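Housekeeping Practice, Unit 13: Dusting and Putting Away
Course notes, R. Pollock, Trosmont

Bring last week's handout. If you have lost it, you will be glad to hear it was mostly about sponges.

Today is the duster and the basket. Microfiber loops pick up dust and hang on to it, so you draw the head across the surface in one direction and lift at the end. Do not flick. Flicking moves the dust to a shelf you have already done, and you will get to meet it again.

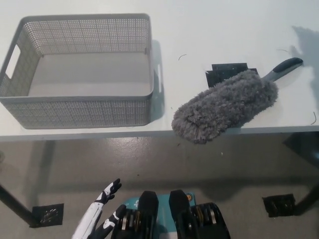
White surfaces are the strictest graders we have. A stray thread you would never spot on oak looks like a signature on a white tabletop. Look across the surface from a low angle before you start and again when you think you have finished. Pick threads up by hand – a duster tends to push the curly ones along.

Then storage. A perforated basket lets air through, and a duster put away damp needs all the air it can get. Check the floor of the basket first. Grit in there goes straight into the loops.

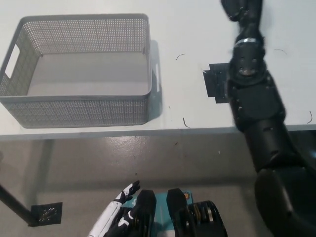 Carry the basket by both end handles, even when it weighs nothing. The habit is for the day it doesn't.

On parking the duster: a head left hanging over the table edge will be caught by the next sleeve that passes. Lay it fully on the table, or put it in the basket, handle toward you. 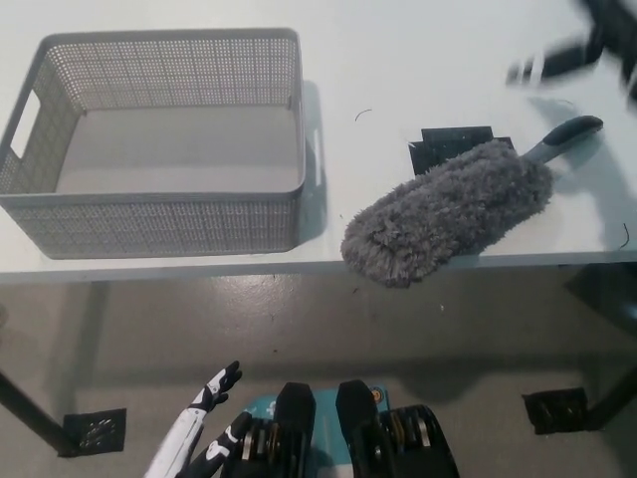 Washing: warm water, mild soap, no fabric softener. Softener coats the fibers, and you end up owning a very pleasant-smelling stick.

For next time: read the Gittins handout, page 103, and dust one shelf at home. Write 300 words on what you found. Keep it clean.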